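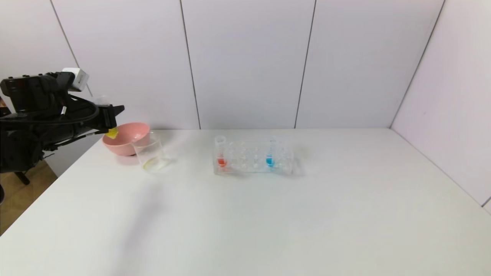
The arm over the pink bowl, with the beaker and the two tubes in their rack.

Home | Diary | Garden | About | Write to me

January, almost bedtime

Well, I have spent my whole day teaching an arm to pour, and my shoulders feel as if I had carried the thing up the stairs! Joonas had me on the remote controls from the minute my coat was off. The idea is simple enough - I steer, it records, and by and by it is supposed to manage by itself with the tubes and the beaker. We want 72 good runs before we change the task, and I will confess to this diary that a fair number of mine today were not good ones.

The hard part is going slowly. My hands want to hurry once the gripper is close, and then everything wobbles and I have to start over. Iida is so much better at it than I am. She breathes out before every move, like someone threading a needle, and after lunch I tried it her way and got six clean runs in a row (I may have cheered out loud).

I love that booth with its white panels, and the red and the blue look so cheerful in there. I caught myself saying "gently, gently" to the arm all afternoon, just as Grandma did when she let me carry the eggs.

Despina called at four to ask how the Rissanen job was coming along, and I told her we were getting there. Tomorrow I want to try the left side of the rack first. Soup for supper, and now my book.

Recent entries
The long drive to Romgate
Two left gloves
Iida's rye bread, second try
First morning at Vikwood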